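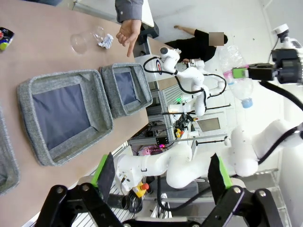 Notes on the new collection arrangements in Sutavholm

Readers of these pages will be aware that the district of Sutavholm changed its household collection arrangements in June. The change has been the subject of considerable correspondence, much of it addressed to me in my former capacity at the depot, and I have thought it proper to set out my views in one place. They are personal views. I left the district's employment two years ago and have no standing in the present contract.

Under the former arrangement, every household put out a single mixed container for dry recyclables. The contents were taken to the transfer hall at Drutberg and sorted there on a belt. Residents liked the arrangement and it was simple to explain to new arrivals. It also produced a great deal of spoiled paper. Paper that has traveled in a compacting truck alongside half-full drink containers is of little use to a mill, and for several years the district paid to have such loads removed a second time. I signed a number of those invoices and did not enjoy doing so.

The new contract was awarded to Verschueren, which already served the villages on the north side of the river. It requires that metal, plastic, and paper be presented separately, in stacking crates issued to each address. Glass continues to go to the street banks. The first stage covers 216 households, chosen to include the terraces along the canal, the newer apartments behind the station, and a small number of outlying farms. The remaining addresses will follow once the first stage has been reviewed, although no timetable for that review has been published, and I would encourage the district to publish one.

I support the change. I would, however, draw attention to three matters which were raised before it took effect and which have not been fully addressed.

The first concerns space. A terrace house on the canal has a front step and very little else. Residents were told that the crates could be kept in the rear yard, but in 28 of the houses the rear yard can be reached only through the kitchen, and the crates must then be carried back through the house on collection day. A resident of ordinary health will manage. A resident with a walking frame will not, and the assisted collection form, when I last consulted it, still referred to the old container by its old name. I understand that a revised form has been drafted.

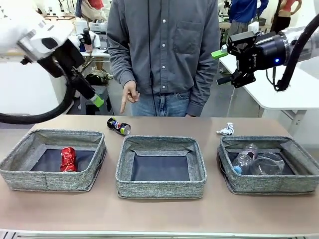
Separation at the point of use is where a scheme of this kind succeeds or fails. By the time a crate is carried to the curb, the decisions have already been made in the kitchen, the workshop, or the office, generally by someone with one hand free and other matters to attend to. Equipment for the purpose need not be elaborate. Three gray fabric baskets in a row on a table will hold a crushed red can in one and a water bottle with a crumpled plastic cup in another, and the middle one may stand empty until it is wanted. It is equally usual for a few items, such as a flattened Pepsi can or a balled sheet of paper, to be lying on the table beside the baskets, and the district's leaflet would be improved by acknowledging that sorting is seldom finished in one go. The leaflet at present devotes its entire first page to the penalties for contamination. The page on what belongs where comes last, in smaller type.

The second matter concerns the leaflet more generally. It was issued in one language and in a format that presumes a household with time to study it. My former colleague Notburga Bühler, who prepared the district's notices for many years, followed a rule that any instruction to the public should be legible from the far side of a kitchen. Her notice on the winter collection schedule consisted of a table and a telephone number, and the depot received very few calls about it. I recommend a return to that practice. A single sheet, to be fixed inside a cupboard door, would serve the purpose well and would cost less than the present booklet.

The third matter is the question of the street banks. The glass banks at Stonudetti Square have been full on most of my recent visits, and bags have been left against the side of them. The banks were emptied under the former contract on a fixed day. Under the present one they are to be emptied when full, which requires that somebody report them as full, and the telephone number painted on them belongs to the previous operator. I reported this in writing and received a courteous acknowledgment. The number has since been covered with tape, but no other number has been provided.

I am asked from time to time whether the old arrangement ought to be restored. In my opinion it ought not. The district's own notice puts the cost of the first stage at 200 crowns per address, and that expenditure has been made. The crews have learned the new routes, the paper now arriving at Drutberg is by all accounts a good deal cleaner, and the canal terraces have for the most part adapted with patience. What remains is administrative work of a modest kind: a corrected form, a shorter leaflet, and a working telephone number.

Correspondence on missed collections should be directed to the district office and not to me, as I have no means of dispatching a truck. Comments on the points above may be left in the usual manner. My next entry will return to the matter of the towpath drainage, on which several readers have sent helpful observations, and to the condition of the footbridge steps, which were due to be relaid in spring.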